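Pluvis Two-Arm Cell: Set-Up and Operating Guide
Section 4. Safe working rules for tabletop tasks
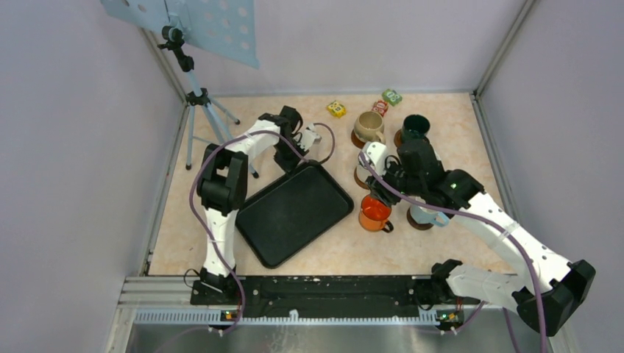 4.1 Who should read this section

Read this section before you operate the cell for the first time, and read it again if you were away from the cell for more than two months. The rules apply to operators, to people who prepare the objects, and to visitors who stand near the front panel. Installation of the arms on the rail is described in Section 2 and is not repeated.

In this section, "left" and "right" are always as seen by the operator who stands at the front. The word "object" means everything that is placed on the work surface for the task: mugs, saucers, trays, boxes. The word "stand" means the tripod with the perforated board.

4.2 Before power is switched on

1. Make sure that both arms are in the rest position and that no person has hands inside the walls.

2. Check the bolts of both arm bases. If a base moves when you push it by hand, do not continue. Tighten the bolts as written in 2.6 and record it in the cell log.

3. Follow each purple cable with your eyes from the wrist to the front of the cell. The cable must have a free loop near the wrist so that the joint can turn fully. A loop which is too short will pull on the connector. A loop which is too long can catch the handle of a mug.

4. Check that the cables hang freely over the front panel. Do not put a chair, a bag or a cart against them.

5. Look at the feet of the stand. All three legs must be fully open and the clamps must be closed. Try to turn each clamp with two fingers. It should not turn.

6. Wipe the work surface with a dry cloth. Do not use spray inside the cell.

Note: The cable trough at the front is not a shelf. Screws and small tools which are left there fall through the slots, and it takes a long time to get them out.

4.3 Switching on

1. Close the log page of the previous session, then open a new one. Write your name and the time, for example 7:40 a.m.

2. Turn the main switch to ON.

3. Wait for the green status light at the front of each base. Both lights must be steady. If one base has no light after 17 seconds, turn the main switch to OFF and go to 4.8.

4. Press the emergency stop one time and release it. This test is required at the start of each session, also when the same operator made the test in the morning.

5. Move each arm slowly to the ready position with the hand controller.

CAUTION: A green light means that the base has power and is connected. It does not mean that the arm is standing still. Never put your hand in the cell because a light is green.

4.4 Placing the objects

Objects are placed by one person only. If two people place objects together, each believes that the other one is watching the arms. We had this situation in May, before the rule was written, and luckily the damage was only one saucer.

1. Press HOLD on the hand controller. Keep the controller in your other hand, or give it to a second person who does nothing else.

2. Put the tray down first. It is permitted to place it at an angle. The whole raised rim must be inside the reach of the left arm.

3. Put the saucers down, then the mugs. For the standard task the mugs are upright. For the recovery task one mug may lie on its side.

4. Place small boxes toward the back of the surface if they are not part of the task. They must not stand under a leg of the stand or lean on it.

5. Take your hand out, step back, and say "clear" in a normal voice. Only after this may HOLD be released.

CAUTION: Use only empty mugs. Water on the surface can run under the front rail and reach the circuit boards at the bases.

CAUTION: Do not use a mug with a chip or a crack. When the gripper closes on the handle, a cracked mug can break into sharp pieces. Used mugs from the Rikine object set should be checked under a good lamp every Sunday, when the cell is not in operation.

4.5 Rules during motion

1. One arm works on one object. Do not command both grippers to the same mug unless the task sheet says "handover".

2. Keep the upper links of the two arms apart. If they come closer than the width of a hand, press HOLD and move one arm back before you continue.

3. When a gripper is above a mug, go down slowly and stop before contact. Check that the fingers are on both sides of the part you want to grasp. Then close.

4. Do not pull an object that is stuck. Open the gripper, go up, and begin the grasp again.

5. If an object falls, leave it. Finish or stop the motion, press HOLD, and follow 4.4 from step 1.

6. Do not reach over the side walls. They are there to keep objects in, and they do not protect a person who leans over them.

Note: Some operators like to hold the cable aside while an arm is moving. This is forbidden. If the cable is in the way, the loop is wrong and must be corrected with the power off.

4.6 Visitors

Visitors stand behind the operator. An operator who is answering questions must press HOLD first. It sounds strict, but it is difficult to speak and to watch two arms at the same time.

4.7 End of session

1. Open both grippers and check that nothing is held.

2. Move the arms to the rest position, first the right arm and then the left.

3. Turn the main switch to OFF and wait until both status lights are dark.

4. Remove the objects. Stack saucers, but do not stack mugs.

5. Write the cycle number from the controller in the log. Service of the gripper fingers is due at 2,075 cycles. If the number is higher than 1,904, order the finger set now, so that it arrives in time.

6. Sign the page.

4.8 If something is wrong

No status light on one base: with the power off, check the connector at the front of this base. Switch on again one time only. If the light does not come, lock the main switch and report it.

Arm stops during a motion: press HOLD before you look for the reason. The arm may continue when the blockage is removed.

Stand has moved: stop the session. Put the legs back on the marks and repeat the alignment in Section 3.

Broken mug: power off, gloves on, and remove the large pieces by hand. Use the small vacuum cleaner for the rest, also between the rail and the trough.

Reports go to Renata Krawczyk, cell safety, with a copy of the log page.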